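聊到预算，Dean Mapplebeck先笑了：“你别指望我给你一个漂亮数字啊！”我们约在下午三点，他刚跟Skeliritz的销售通完电话，杯子里的咖啡一口没动。

他手上这笔钱要管到明年三月，大头是手持夹爪。我原以为机械臂才最费钱，他摇头：“臂先租着，夹爪得买。数据靠人拿着夹爪一条一条采，没有夹爪，臂来了也是摆着。”第一批他订了6套，Cirko供货，备用的夹指另算。 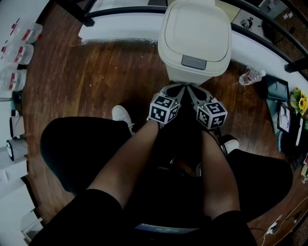
Seludico项目 · 设备与采购组

采集的时候，人坐着，两只手各管一个夹爪，对着垃圾桶这类家里常见的东西练。我问他夹爪上那两个印着黑白图案的白方块贵不贵，他说方块本身便宜，最容易漏算的是线材、充电器和存储卡。“去年我光补线就下了三回单，财务看见我都绕着走（哈哈）。”

那MacPherson的报价呢？他翻出表格给我看，整套含支架和一年保修，单价比Cirko高出一截，交货倒是快。他还在犹豫，想先借一套用满100小时，看看夹指磨成什么样再说。

“144条任务的清单已经排好了，地方也有，就在普通房间里采，木地板、柜子、杂物都留着，布景的钱一分没花。”说到这儿他挺得意的！

临走我又追问租臂的事，他说合同还在谈，押金那一条对方一直没松口，下周再打电话去磨。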